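How a Television Comedy Show Is Made

A guide for young viewers from the Doltard Center for Stage and Screen

Many families enjoy watching comedy together. One kind of comedy program is called a sketch show. A sketch is a short, funny play that usually lasts only a few minutes. A sketch show puts several of these little plays together, one after another, and the same group of actors may appear in almost all of them. A person who plays a pirate in the first sketch may be a school principal in the second and a talking potato in the third.

This guide explains how a sketch show gets from an idea in someone's head to the screen in your home. Words that may be new to you are explained as they appear.

Where do the jokes come from?

Every sketch begins with writers. On most shows, the writers meet in a large room with a long table and a great many pens. Each writer brings ideas and reads them aloud to the others. An idea at this stage is often just one sentence, such as "A dentist is afraid of teeth" or "Two kings have to share one chair."

The writers talk about each idea and try to make it funnier. They ask what the character wants and what is stopping the character from getting it. The king wants to sit down, but the other king is already there. A sketch needs a problem of this kind. Without one, the characters simply talk to each other and the audience begins to think about dinner.

When an idea seems strong, one or two writers turn it into a script. A script is the written form of a sketch. It shows the words each actor will say, which are called lines, and the actions each actor will perform, which are called stage directions.

What is a read-through?

Once the scripts are ready, the whole cast sits down and reads them aloud. The cast is the group of actors in the show. No one wears a costume, and no one has learned the lines yet. The producers listen carefully and notice where people laugh.

Many more scripts are read than the show can use. Some are put away and never seen again. Others are kept and improved for a later program. Writers learn to accept this, although it can be disappointing to see a favorite sketch left out.

Who builds the world of the sketch?

After the scripts have been chosen, other departments begin their work. The set designers plan the place where the sketch happens, such as a kitchen, a spaceship or a bus stop. Carpenters and painters then build it. A set often has only three walls. The fourth side is left open so that the cameras and the audience can see in.

The costume department makes or finds the clothes. In a sketch show, actors may have very little time to change, so many costumes are made to open quickly at the back. A shirt with a row of buttons down the front may really be held together with strips that pull apart in one tug.

The props department looks after the objects that the actors use. "Prop" is short for "property." Telephones, umbrellas, rubber fish and birthday cakes are all props. The Jafri Prop House, which lends objects to theaters and studios in our region, keeps 3,000 items on its shelves. Many are ordinary household things, and an ordinary thing can become very funny in the hands of the right actor.
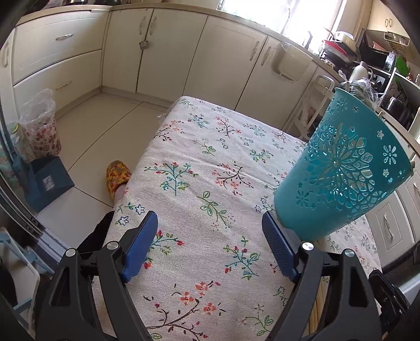

A teal plastic container with petal and star cut-outs.

What happens at rehearsal?

A rehearsal is a practice. At the first rehearsals, the actors learn where to stand and when to move. This is known as blocking. Small pieces of colored tape are placed on the floor to mark the correct spots, and each piece of tape is called a mark. An actor who misses a mark may be hidden behind a lamp or may block the camera's view of somebody else.

The director is in charge of rehearsals. The director decides which camera will show each moment and helps the actors find the best way to say a line. A line can be spoken slowly, quickly, loudly or in a whisper, and the joke may work in only one of those ways. The short wait before a funny line is called a pause. Comic actors spend years learning how long a pause should be.

Near the end of the week there is a dress rehearsal. The entire show is performed with costumes, lights, music and props. At many studios, an audience is invited to watch. If the audience does not laugh at a sketch, the writers may change it that same evening or remove it.

Live or recorded?

Some comedy shows are recorded. This means that they are filmed first and shown later, and any mistakes can be cut out. Other shows are live, which means that viewers at home see the actors at the very moment they are performing. If an actor forgets a line or a door will not open, everyone sees it. The cast must carry on as well as it can.

Sometimes an actor begins to laugh when the character is supposed to be serious. People in television call this "breaking." Directors generally ask actors to avoid it, but audiences tend to enjoy it very much.

Live shows often use cue cards. These are large white cards with the lines printed on them in thick black letters. A crew member stands beside the camera and holds up each card in turn. The actor can read the words while seeming to look at another character. If you watch closely, you may notice an actor's eyes moving slightly to one side.

Who is the guest host?

Some sketch shows invite a different guest each time. The guest may be a film actor, a singer or an athlete. The guest host often opens the program with a monologue, a speech given by one person, and then takes part in the sketches with the regular cast. A guest who has never acted in comedy before may need extra rehearsal.

A visit to a comedy studio

The family program "The Potum Hour" is recorded before an audience at the Flonex Studio, which has seats for 1,000 people. Its head writer, Kwan-ho Leung, wrote his first sketches for a school talent evening. He keeps a small notebook in his coat and writes down odd things that he hears on the train.

"Children often ask me whether they are funny enough to be writers," Mr. Leung told our education staff. "I ask them what made them laugh this week. If they can tell me that, and tell me why, they have already started."

Each program contains 5 sketches and one song. The sketches are written and rehearsed in the days before the recording, and the largest sets are put in place first. During the recording, the crew changes the smaller sets while a musician entertains the audience.

Try it yourself

You can write a sketch at home or in class. Choose two characters and a place. Give one of the characters a problem, and let the other character make the problem worse – by accident, if possible. Write down what they say. Keep the sketch to one page.

Read it aloud with a friend and listen for the parts that sound slow. Cross out any line that is not needed. Then look around the room for props, and ask an adult before you borrow anything that might break. When you have practiced, perform the sketch for your family or your class.

Words to remember

Blocking: planning where the actors stand and move.
Cast: the actors in a show.
Cue card: a large card with an actor's lines printed on it.
Monologue: a speech by one person.
Prop: an object used by an actor.
Script: the written form of a sketch or play.
Sketch: a short, funny play.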